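The smallest spare part in the car

In most cars there is a drawer or a pocket where old fuses go and are forgotten. I had such a pocket for years. When the radio died in December I found in it plenty of fuses, but I could not say which one belonged where.

The blade fuse is a modest thing, two short prongs and a coloured body. The colour tells the rating, and the holder does not care which colour you push in. The mistake is easy to make, and it can cost you the wiring.

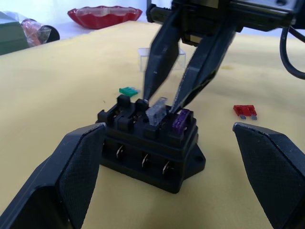 A four-way fuse block with a clear and a purple fuse in neighbouring slots.

At the Valtov workshop in Drirow, beginners learn on a loose block like this before they touch a car. A course has 11 places and the table is kept plain — a yellow mat, a block, a few small parts.

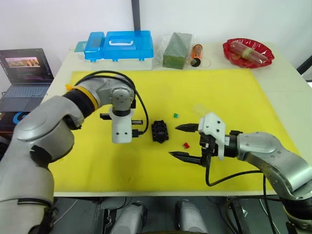
One reader wrote that she learned the colours only after she had melted a holder, and that she now keeps a chart taped inside the glovebox lid.

I think the chart is a good habit. The other one is to press straight down. A fuse which goes in at an angle can feel firm and still make poor contact.

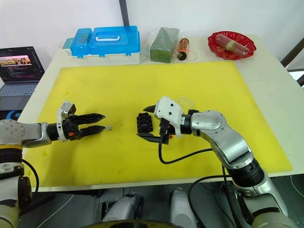 Another reader asked whether it is worth buying the big assorted box, as he has used 4 fuses in his whole life and expects to leave the rest to his children.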